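Zikari Magnetic Whiteboard, Installation and Care Guide
Section 4: Surface Care

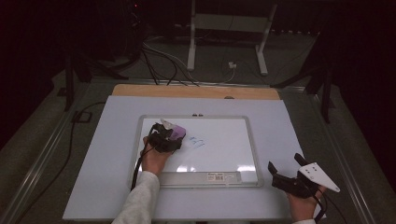
4.1 Before first use

The writing surface ships with a clear protective film. Remove the film before the board is mounted. Ink applied over the film will not erase cleanly after the film is removed.

1. Lift one corner of the film with a fingernail. Do not use a blade.
2. Pull the film back slowly at a low angle.
3. Wipe the surface with a dry microfiber cloth.
4. Write a short test line in a corner and erase it after 30 seconds.

If the test line leaves a shadow, repeat step 3 and test again.

4.2 Routine erasing

Erase dry-erase ink with a felt or foam eraser, using light pressure and straight strokes. Replace the felt pad when it no longer lifts ink. Replacement pads are sold under part number 272.

Note: Ink left on the board for several days may need the procedure in 4.3.

4.3 Removing ghosting and permanent marker

1. Take the board down or cover the wall and floor beneath it.
2. Dampen a cloth with 70 percent isopropyl alcohol.
3. Wipe the affected area from the outside toward the center.
4. Turn the cloth to a clean side and repeat until no color transfers.
5. Rinse with a cloth dampened with water.
6. Dry the surface completely before writing on it.

CAUTION: Isopropyl alcohol is flammable. Work in a ventilated room, away from open flames and heaters.

CAUTION: Do not use acetone, scouring powder, steel wool or melamine sponges. These products dull the coating and void the surface warranty.

4.4 Frame and corners

Clean the frame with water and mild dish soap. Keep liquid out of the corner joints. On the Palomino model, check that the four corner caps are seated after cleaning and press them in by hand if they have lifted.

4.5 Storage

Store the board flat or upright on its long edge. Do not stack more than three boards without the foam sheets supplied. Keep the board at least 200 mm from radiators.

For mounting hardware and wall anchors, see Section 5.

Rev. 11/21/24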